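**Clillbridge adds toy baskets to children's bedroom packs**

Families moving into furnished lets managed by Clillbridge will receive a ventilated plastic basket with each child's bedroom pack from June. The change follows a review of how soft toys are stored in small bedrooms and how much bed linen has to be replaced between tenancies.

The housing provider manages furnished homes in Oswood and Welton. Its standard bedroom pack has until now consisted of a bed frame, mattress, two pillows, a fitted sheet and a set of open shelves. Toy storage was left to the tenant. Inspection notes from the two areas showed that soft toys were mostly kept on the bed itself, on the floor beside it, or in carrier bags and cardboard boxes pushed underneath.

The provider has ordered 400 baskets for the first year. Of these, 300 will go into homes as they are re-let, 40 will be held at the Welton store as spares, and the remainder will be offered to existing tenants on request.
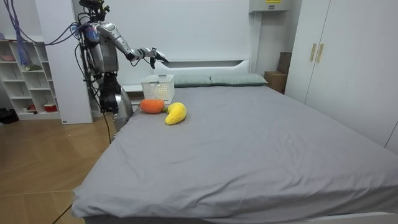

*The double layout: grey sheet, two green pillows against the white headboard, basket at the head end.*

Tiina Keskinen, who manages furnishings for the provider, said the basket had been added because the existing shelves did not suit the items most often left out. Soft toys have no flat base, and on a shelf they lean, roll and fall. A closed box with a lid keeps them in place but slows drying after washing, and lids were frequently found cracked or missing at the end of a let.

"We wanted a container a child can fill without help and an adult can lift with one hand," she said. "It had to be open at the top, it had to be washable, and it had to let air through the sides."

The specification calls for a rectangular body in one piece, perforated walls, a rounded rim and a handle cut-out at the short end. The base must be flat so that the basket will stand on a made bed during tidying and on a shelf afterwards. Wicker and woven rope were ruled out at an early stage, the first because broken ends snag on knitted and fleecy fabrics, the second because the walls sag when the basket is only partly full.

Tests of the filling order were carried out on a made bed with a fitted sheet. The sheet is the part of the pack most often written off, and the provider wanted to know whether tidying on the bed would add to wear. No change to the sheet specification has been made as a result. The guidance asks tenants to set the basket down and leave it where it is until filling is finished, as dragging a loaded basket pulls the sheet out of line and can work the corner elastic loose.

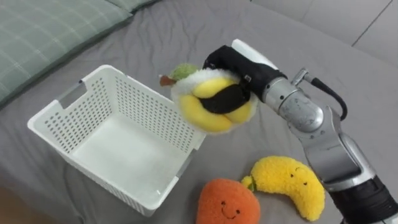

Filling order matters more with soft toys than with hard ones. Plush compresses, so a basket that looks full after the first few items will often take several more once they have been pressed down. The guidance recommends starting with whichever toy has the most awkward outline. A bunch of plush bananas, going in over the rim while the floor of the basket is still clear, can be turned until it lies snugly, and single pieces such as the orange toy and the lone curved banana waiting on the sheet can then be fitted into the gaps. Put in last, a bunch of that kind tends to sit proud of the rim and is the first thing to fall when the basket is lifted.

Toys should be gripped at the middle. Stalks, leaves, ears and tails are usually held on by a single line of stitching, and lifting by these parts was the commonest cause of damage recorded among toys in the provider's own playrooms. Those playrooms, which serve the shared blocks in Oswood, hold 2,030 items on the current inventory. Soft toys make up the largest group and have the highest rate of repair.

The guidance sheet that will accompany the basket runs to one side of A4. Its main points are:

- Place the basket near the pillows, on the flat part of the mattress, and clear of the side edge.
- Check the sheet for small hard objects before starting. Loose buttons and beads should go in a separate lidded pot.
- Put large or irregular toys in first, then smaller ones.
- Stop filling when the contents reach the rim. Do not stack above it.
- Lift with both handles if the basket is to be carried further than the next room.
- Store on the lowest shelf that will take it.

Damp toys should not go into the basket with dry ones. The perforations help air to move along the walls, but the centre of a full basket dries slowly. The guidance suggests pegging out washed toys and returning them when the filling, as well as the outer pile, feels dry. Long-pile fabrics need more time than short ones.

The basket can be washed in a bath or shower tray with warm water and washing-up liquid. Lint collects in the corner holes and can be removed with an old toothbrush. Bleach is not advised on off-white plastic because it may leave patches. The provider does not recommend dishwashers, as the basket is too large to be racked without pressing against the spray arm. 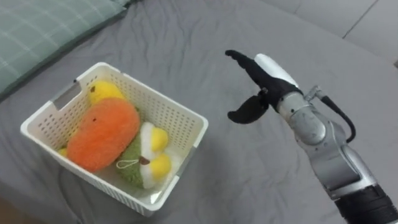

*Four plush toys packed closely in the basket, with the sheet creased where it takes the weight.*

Ms Keskinen said that bed height had been considered when the storage position was chosen. Younger children can reach over the side of a standard mattress, but not to the far side of a double, and the basket should be set within their reach if they are to do the job themselves. For single beds the foot end is acceptable. For doubles the head end is preferred, as the sheet is pulled tighter there and the basket is less likely to tip when somebody sits down on the edge.

Pillows should stay in place during tidying. Earlier drafts of the guidance told tenants to strip the bed first, but this was dropped after comments from Welton tenants, who pointed out that it turned a short task into a long one. The current wording asks only that duvets and blankets are folded back or removed so that toys are not missed underneath.

Two sizes of basket were compared. The larger held more but overhung the shelf supplied with the pack, and when full of soft toys it was awkward to carry through a narrow doorway. The smaller was chosen, with a second basket available where two children share a room. The supplier, Mak, will deliver in nested stacks to keep transport volume down. Tenants are asked to keep the paper spacers that come between nested baskets if they are likely to move again, as bare plastic rims can bind together when stacked tightly.

The basket will be listed on the inventory at the start of a tenancy in the same way as the shelves and bed frame. Light scuffing and discolouration will be treated as fair wear. A split rim or a broken handle will be replaced without charge during the first year, after which the usual terms for plastic household items apply.

Existing tenants in Oswood and Welton can ask for a basket through the repairs desk, giving the room size and the type of bed. Requests will be met in the order received, with rooms shared by two or more children taking priority if stock runs low. Collection is from the Welton store between 9 am and 4 pm. Delivery can be combined with a planned repair visit where one has already been booked.

A similar review of storage for building bricks and other hard toys is due to start once the first baskets have been issued.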